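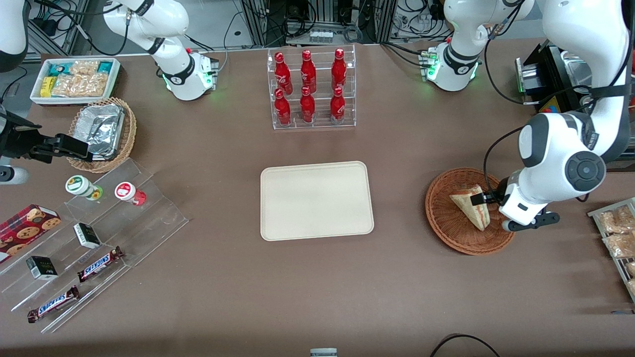
Lesimside Wrestling has a new champion, and for once the belt changed hands during a match. Quyên Vi pinned the holder, a very large man who wrestles as Mullell, after 27 minutes in front of a full house at the Flinitz Hall, ending a reign that had begun in July and had felt longer. Refreshments were the usual sort, red Coca-Cola bottles and things in plastic wrappers, and the queue for them thinned quickly once word got round that the main event had gone on early. The ring announcer had lost his running order and was, by his own account, working from memory.

Vi, who made her debut with the promotion two years ago and spent most of the first one losing to people's cousins, was not the favourite. Mullell had seen off 12 challengers, several of them more than once, and had taken to bringing a cushion to the ring. He sat on it during her entrance. It was later used against him.
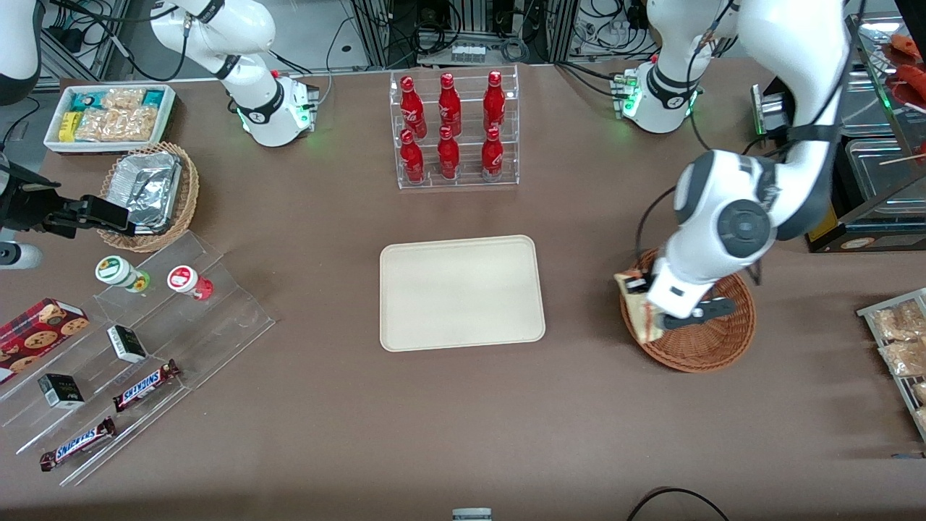
By our wrestling correspondent
2023-10-07

The match itself was better than anyone had a right to expect at those ticket prices. Mullell spent the opening stretch leaning on the challenger in various corners, a tactic he calls "wearing them down" and regular visitors call "having a rest". Vi got loose, went for his left knee and stayed there. By the time she tried her first dropkick he was hopping, and the front row, which had been booing her out of habit, changed sides.

There was a wobble near the end. The referee went down after a stray elbow and was slow to get up, and Mullell's manager, Dimitriou, climbed on to the apron holding the cushion. He swung it, missed Vi and caught his own man flush on the ear. A cushion isn't much of a weapon, but Mullell has always been generous with his falls. Vi rolled him up, the referee crawled over, and that was that. 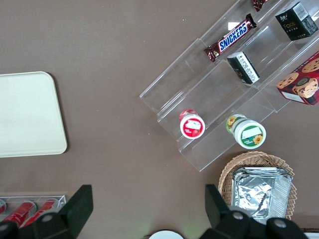
Dimitriou said afterwards that he would be lodging a complaint about the count, the lighting and the state of the ropes. Asked about the cushion, he said it had slipped.

Vi was more cheerful, though she had an ice pack on each elbow and wanted to sit down. "I've been hit by him 13 times before tonight in proper matches and I remember every one," she said. "I'd like to be champion for a bit before anyone asks who's next." She was then asked who was next.

The answer is probably Mullell, whose contract gives him a return match at the next show. The promotion says it will be held under no-cushion rules - the first time such a thing has had to be written down. On the undercard, the tag team titles were defended in a double count-out, and the battle royal was won by the last man to notice it had started.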